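Is gloss black furniture really a nightmare to keep clean?

Posted in Home & Cleaning, April

pongsak_s
We're looking at a gloss black cabinet for the dining room from Dellthorpe. The shop says a wipe with their Sandavo polish (25 quid a bottle!) keeps dust off for 4 weeks. Is that true of any polish? We've got 2 cats.
Pongsak Sukprasert

Wainwright
No. I've tried plenty and dust comes back the next day whatever the label says. Polish mostly leaves a film, and the film shows smears. Barely damp microfibre, then a dry one, and keep your money.

mossy_lane
had one for years, never a problem

Clarusgate
"Never a problem" probably means never looked at it with the sun coming in. Light is what matters, far more than what you put on it. Ours is opposite a window and by 4 in the afternoon every paw print is on show.
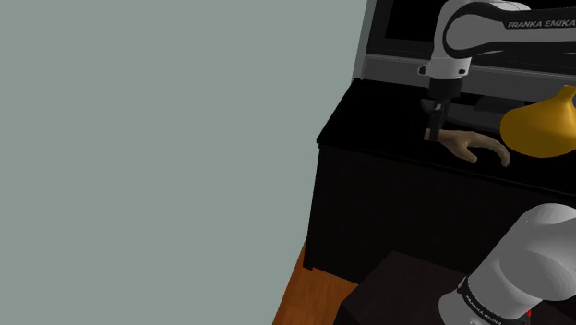
Shop pictures don't help you judge, and I'd be wary of any brochure that claims they do. A rendering like this one has a glossy black top next to a plain, evenly lit grey wall, and that tells you nothing about dust at home. Ask for a sample panel, leave it on the sideboard for 20 days and see what you think – if they won't lend you one, I'd draw my own conclusions. Matt black marks too, by the way, only differently.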